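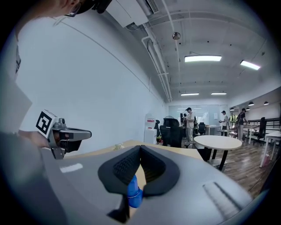 Hand-held gripper practice

Hand-held gripper practice is the set of house rules people follow when they collect grasping demonstrations with a gripper held in the hand instead of one bolted to a robot arm. I've kept this entry going since September, and I'll say up front that I'm fond of the subject, so expect some opinions (sorry, Nuria!).

Origins

Most of what I know comes from the Werstead rules, a short list that Crescencio Vidal wrote for new operators at Hukholm. Nuria Moya then reworked it for the Dogar project, and hers is the version I learned from. The current text is dated 3 April 2023 and fits on one page, if you use small type.

Main rules

Check the finger pads before every session. Soft pads wear at the rims first, and a worn pad grips differently from a new one - you'll see it in the data long before you feel it in your hand. Markers stay clean, flat and facing outward, and you don't wrap your fingers over them, ever. I still catch myself doing it when I'm tired!

When two people work at the same table, they agree out loud who moves first. A session is capped at 20 minutes, followed by a break, and an operator does no more than 4 sessions a day. Cables get routed away from where people walk.

Passers-by are a touchier matter. The Werstead text says anyone who shares the room should be told before recording starts, and I'd go further and put a sign on the door as well.

Differences between versions

Pevitz allows 25 minutes and skips the pad check if the same operator carries on, which I think is asking for trouble, but they've logged more than 20 operators that way and seem happy with it. Dogar also wants dropped objects kept in the record and labeled as drops. Crescencio's original told you to delete them, and he has since come around to Nuria's side.

See also: marker calibration, operator fatigue, pad replacement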